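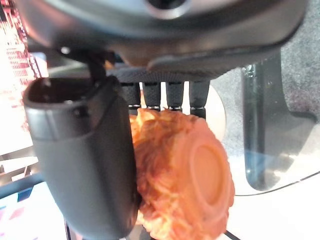 *Rough orange object held in a dark grey gripper, Hullville.*

**Plenex glass-top table, by Skusholm**
Sold through Salinas, Hullville. Page last revised November 24, 2018.

We stock this table and we sell a fair number of them, so take what follows as coming from people who have also had to take some back.

Skusholm's leaflet calls the Plenex "the last table you will buy." We doubt it. It is a decent glass table at a fair price, and the maker would do better to say so. The leaflet also promises a top that "resists everyday marks." Glass shows fingerprints. Ours does, every day, and we have yet to find the spray that changes this for longer than an afternoon.

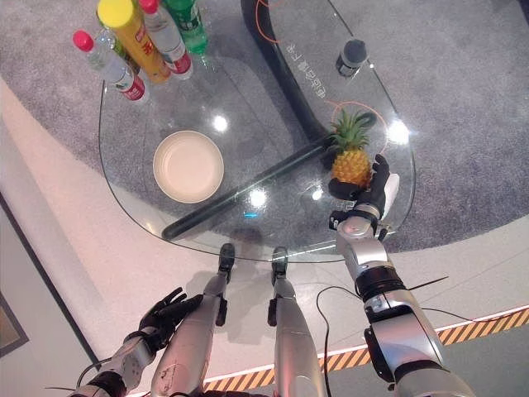 Then there is the load rating. Skusholm prints 400 lb on the box and 40 lb in the care booklet. Hortensia Salinas wrote to ask which was right and got a copy of the leaflet in reply. Until we hear something better, we sell it on the lower number. Dinner is fine - sitting on it is not.

**What you get**

- Top, legs and felt pads, in two cartons
- 11 bolts and one hex key (buy a better key)
- Care booklet, see above

**Assembly**

The box says 30 minutes. Jailson Fontes puts these together for our delivery customers and has never managed it in that, mostly on account of the leg plates, which need to be lined up before anything is tightened. Get a second person to help lift the top.

**Warranty**

The maker calls it "lifetime" but leaves out chips, scratches and anything that happens during a move. We asked whose lifetime in February. No answer so far.

**Returns**

Unopened cartons only, with the receipt. Opened sets can be exchanged if the glass arrived damaged - call the store before you throw out the packing.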